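ロボット・自動化 > 製品・キット・サービス
質問:手持ちグリッパーのレンタルキット、個人で借りる価値ありますか
受付終了 回答2件

質問者:Nikola Nedeljković さん
2019年5月31日(金)

急ぎです。Sevarbyの手持ちグリッパーキット、レンタルを検討中。月曜までに返事しないと枠が流れるらしく。

やりたいこと。机の上の片付け動作のデータ取り。マウスを戻すとか、マグを寄せるとか、その程度。それを後で卓上アームの学習に使いたい。アームはDromonの中古が手元にあります。動くけど教示がとにかく面倒。ペンダントで一点ずつ打つのはもう嫌です。

見積もりは7日間で、指2セット付き。収録データの変換サービスは別料金。デモは1000回を目安にと営業のNithin Kaimalさんに言われました。一人でやる量なのかこれ。

知りたいのは
・指のパッドは普段使いの小物に足りるか
・魚眼の映像だけで後の処理が回るのか
・変換サービスは頼むべきか、自分でやれるか
・一週間で足りるか

借りた人いたら教えてください。長文でなくていいです。

回答1:Sorin Omerović さん(ベストアンサー)

去年の9月に借りました。仕事じゃなくて趣味です。覚えてる範囲で。

パッドについて。
ピンクの畝つきのやつ、小物なら十分。マウス、ペン、スプレーの小瓶あたりは問題なし。苦手なのは薄い物。カード類はほぼ無理でした。机の端まで滑らせてから挟むと取れるけど、それをやるとデモの動作が全部その癖になるので注意。
あと重い本。閉じた本を横からはいけるが、途中で角度がずれる。自分は本は対象から外しました。

映像について。
魚眼で平気です。周りが黒くて丸いのは変換のときマスクされるので気にしなくてよし。むしろ広く写るのが位置推定に効く。真っ白な壁だけだと追跡が飛びます。背景に本とか花とか、ごちゃっと物があるほうが安定する。片付けすぎないこと。

指の間にちゃんと対象が入ってから閉じる、これだけ守れば使えるデータになります。マウスならこのくらいの構え。指先が左右にあって、真ん中にマウス。 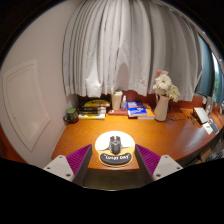 手順(うちでやった順)
1. 最初に校正。板を配るのでそれを写す。説明書では一回でいいとあるけど、電池を替えたらやり直したほうがいい。
2. 机の周りをゆっくり一周なめるように撮る。地図用。急ぐと失敗。ここでけちって半日つぶしました。
3. 本番。一回ごとに物の置き場を変える。同じ場所ばかりだとアームがそこしか覚えない。
4. 夜に一度PCに吸い出して追跡の成功率を確認。最終日にまとめて見ると泣きます。

開始位置はほんとにばらしてください。マウスはパッドの上だけでなく、外に置いた状態からも始める。斜めに置くのも混ぜる。机の左のほうにぽんと置いてある、くらい離れてていいです。パッドの手首置きの文字みたいな目印は動かさないほうが後で見返しやすい。 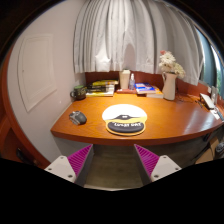 途中で電池が切れたら、その日の収録は撮り直しですか?
切れた回の一本だけ捨てれば済みます。それより前のファイルは保存済み。ただし電池を替えた後は地図用の一周をもう一度撮って、そこから別セッション扱いにしてください。

変換サービスは一回目だけ頼むのをすすめます。自分でやる用のスクリプトも付いてくるけど、設定ファイルの説明が英語で古い。納品物を手本にして、二回目から自力。座標の向きで一日悩んだので、手本があるだけで全然違う。

料金分の価値はあったかと言われると、アーム側が決まってるならあり。Dromonの中古なら指の開き幅だけ先に測って。キットのほうが広いので、そのまま再生すると開ききらない。うちは指をIonescuの交換品に変えて合わせました。純正より少し柔らかめ、安い。取り付け穴の位置は合いました。ねじは付属しないので別に買うこと。

サポートは普通。メールは翌日には返ってくる。電話はつながらない。返却の箱は捨てないでください、ないと箱代とられます。

回答2:Edin Lazarević さん

借りてはないです。Prorimthorpeの似たやつを買った側から。
買い切りのほうが結局安いと思う。延長するとすぐ超えるので。
ただ重い。一時間持つと手首にくる。軽さならSevarbyかな、展示で触っただけだけど。
1000回は分けてやればいける。一日でやろうとしないこと。一回10秒でも戻しの時間が倍かかりまう。

質問者からのお礼

Omerovićさん、助かりました。開き幅測ったら確かに狭かった。先に聞いてよかったです。
結局7日で申し込み、変換も一回分だけつけました。数は目標の半分でもいいかなと。
Lazarevićさんもありがとう。買い切りは予算が通らず。同居人のNerminaに手伝ってもらって二人で回す予定です。
パッドの交換時期だけまだわからないので、届いたら別の質問立てるかもしれません。

コメント(1件)
Sorin Omerović さん:パッドは一週間なら替えなくて平気です。畝にほこりが詰まったら水拭きで。アルコールは説明書でだめと書いてあったはず、要確認

この質問は解決済みのため、新しい回答は受け付けていません。

関連する質問
・卓上アームの指を自作パッドに替えたら滑るようになった
・魚眼カメラの校正板、家のプリンタ印刷でも大丈夫?
・レンタル機材の延長はいつまでに連絡すればいいか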